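The Path Crew Gets a Second Inspector

Jirico has maintained footpaths for landowners and small towns for years, and until last January every surface survey was done on foot with a clipboard. A ground robot now drives the routes first. The five people on the crew still do the repairs, but their week is arranged differently. 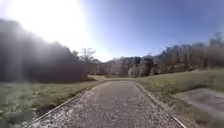
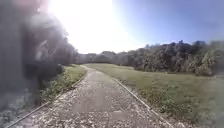
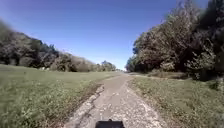

WORK & MACHINES

The network at Jadomar comes to 70 miles of narrow paths, most of them running straight between grass and trees. Under the contract, each section has to be inspected 3 times a year. On foot, a round took two people most of a month. They noted cracks, loose stone, edge failures and growth over the surface, then typed the notes up at the depot.

The robot drives a section at walking pace and records the surface ahead of it. Software from Zimine divides the recording into short segments and gives each a condition grade. A segment below the threshold goes on a list for review. The first full round produced 700 flagged segments, far more than the crew could visit.

"A lot of it was sun," says Đạt Kim, who runs the inspection desk. Low light straight ahead of the camera reduced contrast on pale surfaces, and the grading model treated the affected segments as uncertain. Kim changed the schedule so that east-west sections are driven near midday. Speckled asphalt was a second source of false flags. Stone set in the surface and stone lying on top of it look much alike to the model, and that distinction still goes to a person.

Kim used to walk the routes himself. He now spends four mornings a week at a screen, accepting or rejecting flags, and goes out on the fifth to check a sample. His pay grade went up one step. He says the work is easier on his knees and harder on his eyes, and the desk review is capped at 2 hours before a break.

Emerson Cavalcanti leads the repair team. His complaint in the spring was that work orders arrived with a grade and a location but no cause. A broken edge with soil and plants working into it needs to be cut back and rebuilt. Gravel scattered on a sound base needs a broom. Both could come through as the same grade, and the truck would be loaded wrong. Orders now carry a still picture and a line of text written by Kim.

"I can load the truck from the picture," Cavalcanti says. "The number I mostly ignore."

Drainage remains a manual item. The robot does not measure standing water reliably, and the crew probes soft edges with a steel rod as before. Grass verges are outside the grading model too, so mowing is still planned from the old calendar.

No jobs were cut. One seasonal inspector post was not refilled, and the hours were moved to repairs. The crew asked for that arrangement in writing and received it, with a review due when the Zimine license comes up for renewal.

The next change is at Tô, a smaller site where the paths are older and the existing records are on paper. Cavalcanti wants the crew to walk it once before the robot goes in, so there is something to compare the grades against. Kim has set aside a Tuesday for the first section.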